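Is Shortbread Really Bread?

Grown-ups tell you a lot of things about food, and some of them are worth checking. Take shortbread. The name makes two claims. It says the stuff is short, and it says it is bread. Should you believe either of them?

Start with "bread". Most bread you eat has yeast in it, which makes bubbles so the dough puffs up. Shortbread usually has no yeast at all. It is flour, butter and sugar, so by any sensible test it is a biscuit.

Now for "short". You can bake shortbread as long as your arm if your oven is big enough. The word has an old meaning, though: crumbly. Butter coats the flour and stops it from making the long, stretchy strands that hold a loaf together. Snap a piece and see how easily it breaks. So that half of the name is fair, once you know the trick. 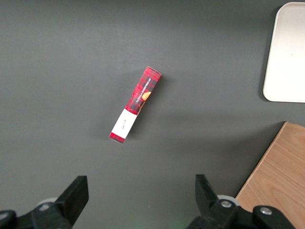 Then there is the box. Shortbread is often sold in tartan, the criss-cross pattern you see on kilts, and a red one makes people think of Scotland before they have read a single word. Shortbread does have a long history there. But a pattern is only ink on card. Anybody with a printer could put tartan on a box of pencils, and the pencils would not become Scottish.

Be just as careful with flavours. "Vanilla" in big letters might mean real vanilla, which comes from the pod of an orchid, or it might mean a flavouring made to taste like it. The big letters won't tell you which. The ingredients list should, and it is nearly always in the smallest print — so turn the box over.

Pictures on packets need a hard stare too. A biscuit in a drawing never has a broken corner. Real ones often do.

Something to try: find 3 packets in your kitchen cupboard. Read only the front of each and write down what you think is inside. Then read the back. How many did you get right?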